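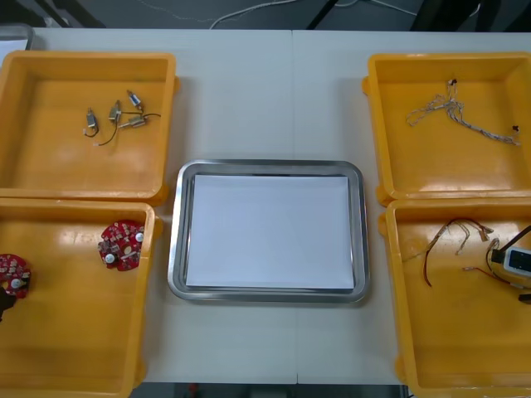 Tollamton Learning Centre - Program Room Safety Checklist
Inspected: October 11, 2024

Exits and aisles
Both exits clear - OK
Aisles kept clear at full enrolment (200 students) - OK
Comment: Coat rack by the east exit has crept out again. Moved back to the wall. 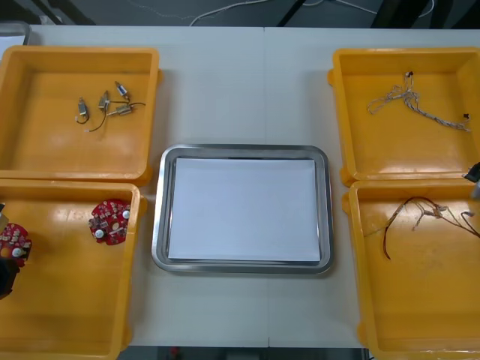

Evacuation map at the east exit still shows the old office. Tolico to reprint.

Electrical
Power bars tested - 3 failed
Comment: Failed bars tagged and pulled. Replacements ordered from Skastia.
Laptop cart locked when not in use - OK

First aid and records
Kit stocked - NO
Comment: Short on gauze and cold packs.

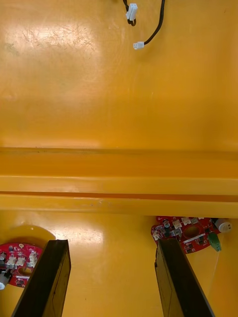 Gloves are fine until February.
Student allergy list current - OK
Sign-in binder at front desk - OK

Result: Pass with repairs. Recheck after the power bars arrive.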